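Gondix open day – progress note for October

Well, we did it! The open day at Wanau went ahead and 57 visitors came through, five more than the 52 we put in the plan. I spent most of it at the sock table, where people could try the hand-held grippers for themselves. Knitwear is a good test of patience – you squeeze, the cuff rolls up, and you see pretty fast why we record so many tries at it.

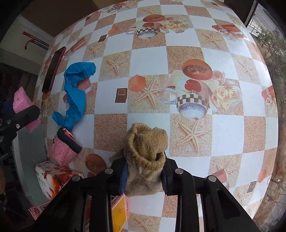 Matei asked whether the grant money was going into the tools or into the recordings. Mostly recordings, I said, and I'd like to keep it that way through the winter. We now have 3,842 of them, and 3,741 passed the check (the rest get redone when we have a free morning).

Next up is the Himurside visit. I still need a yes from you on the van rental, and I'd love to take both tables if the budget stretches that far.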